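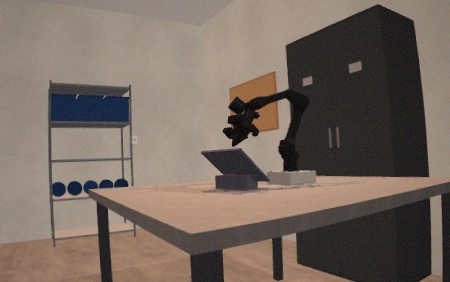
Figure 2. Simulated cell, arm above the panel and block. Tool tip clear of the work.

Section 2: Checking a program in simulation before a live run

Dindcombe cell manual, Clarnby site

Every new or changed program is run in the simulated cell before it is loaded on the real arm. This applies to small edits too, including a changed waypoint or a new speed value. A program that has only been tested on the real arm does not count as checked.

Before you start

You need a login for Chambi, the current cell model, and the program file you plan to release. Close any other session using the same model. Two people can view a session but only one may hold edit rights.

Set up the scene

1. Open Chambi and load the cell model from the shared folder. Do not use a copy saved on your own computer.

2. Compare the model with the real cell. The table, arm base, cabinet, shelving and wall board must all be present and in their measured places. Items you don't expect the arm to reach still have to be in the model.

3. Place the work pieces. If a part leans or sits at an angle in the real job, set it at that angle. In Figure 2 the panel slopes down toward the base of the arm, so the low corner and the high edge need separate clearance checks.

4. Clear the table of anything that is not part of the job.

5. Set the contact warning distance to 100 mm for the arm links. The gripper has its own setting, found under Tool.

Note: The warning distance goes back to its default each time the model is reloaded. Check it again after every reload.

Run the check

6. Run the program one step at a time. Stop at each approach point and look at the gap between the tool tip and the part from at least two views. A gap that looks clear from the front can be closed from the side.

7. Watch the elbow and forearm as well as the tool. Most of the warnings logged at Clarnby come from the forearm on the return move.

8. Run the whole program at the speed you plan to use, without stopping. Repeat it with each work piece moved to the limits of its allowed position.

9. Trigger a stop in the middle of a move, then restart. The arm must not take a new path on restart.

10. Save the log. If it shows warning code 988, a link has passed inside the warning distance. Correct the path and go back to step 6.

CAUTION: A clean result in simulation does not show that the real cell is safe. Cables, hoses and people are not in the model. Keep the guards closed and use reduced speed for the first live run.

CAUTION: Never widen a joint limit to clear a warning. Limits are changed only by the cell owner, in writing.

Release

11. Fill in the Dolora release form. Enter the program name, model version and log number.

12. Send the form to the cell owner, Marleny Quintero. Forms received after 3 p.m. are reviewed the next working day.

13. Wait for the signed form before loading the program. Keep the log with the program file for 600 days.

If the table or the arm base is moved, all earlier releases for the cell are withdrawn. Measure the cell again, update the model and start from step 1. See Section 3 for the first live run.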